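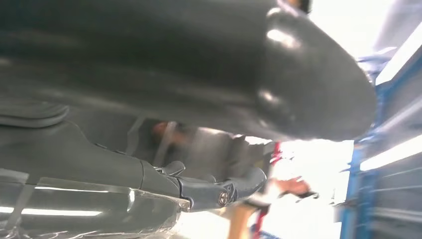 Our robot started on bin-moving in March, and my back noticed first! I used to haul 193 bins a shift at Farkano. Now I mostly sort and fix labels, so these tips are about sharing the floor.

Tip 1: Tape your parking squares. Bright yellow, wide tape, one square per rack. Press it down hard with an old spoon (I know, but it works).

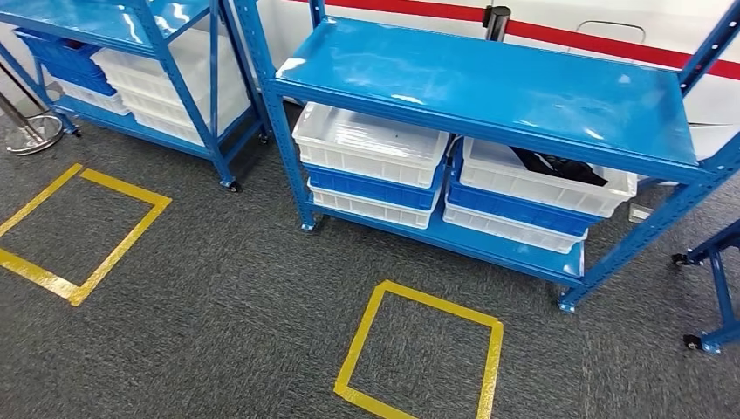 Photo: Valentina Insaurralde

Stack bins the same way every time, too. We go white, blue, white, and even the new folks get it in a minute.

Tip 2: Walk the floor before you start. Scraps, twist ties, whatever – pick it up. Takes me nearly 9 minutes with coffee in hand.

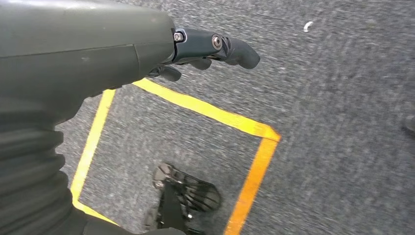
Tip 3: Keep a notebook by the racks. Write down every stop and the time, and swap notes at shift change.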